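Notebook, kitchen sim, Brosura branch
Oct 6, 2023
Written by Pilar Paredes

Continued from the page on the knob task. I wanted to finish the grasp planner change first, but the state estimator took the whole morning, so both things are here together.

Problem as I left it: the policy server and the simulator did not agree about the time of a frame. The server stamps the images when they arrive, the simulator stamps them when it starts to render. At low load the difference is small and I did not notice it. With the full kitchen loaded, the delay grew to 67 ms and the planner was using an arm pose newer than the image. The object poses then drift in the direction of the motion, and it looks exactly like a bad camera calibration. I lost one day in April on the same symptom and I did not write it down well, so now I write it down.

What I changed:
- the time stamp is made in one place only, in the render thread, and travels with the image
- the pose buffer keeps the last 200 joint states and interpolates to the stamp of the image
- if the stamp is older than the buffer, the frame is dropped and the counter goes to the log (before, it took the oldest state silently, very bad)

After this I repeated the knob approach from the Vutari config. The tip error at the pregrasp point is now about 3 mm and it does not depend on the arm speed any more. I did not yet try the turning itself. The torque limit in that config is still the old value, please do not use it for comparisons.

Second thing, the planner. The side approach for the cans was rejected too often. The reason was the collision margin — it was applied two times, once in the inflated mesh and again in the distance check. I removed it from the mesh. Now the planner accepts side approaches between neighbor items when the opening is wide enough, and the planning time is shorter because it does not fall back to the top grasp. Still open: the tall containers. Their collision cylinders come from the Magalhães asset pack and they are too wide at the top. I corrected 6 of them by hand, the others wait.

Renders below are with the new stamps, same kitchen. Both have the two microwave knobs in view, and I use these as the fixed points for checking the reprojection. 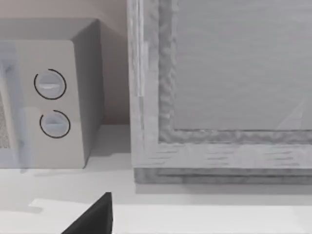
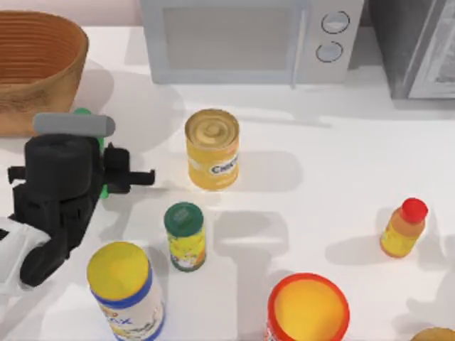 Augustina Quaye read this page after lunch and wrote back that the dropped frames worry her more than the drift did. With the old code the planner always had something to work with, and a run of dropped frames during an approach would leave the arm following a stale plan. She would prefer that the controller slows down after the second missing frame and stops after the third, and she wants the same rule in the Plendanthorpe setup before anyone merges the branch. She also asks for the drop counter per episode, not only the total.

I agree with the slowing down. For the stop I need to check what the gripper does when the command stream ends, I think it holds the last width but I am not sure. Merge is on hold until then.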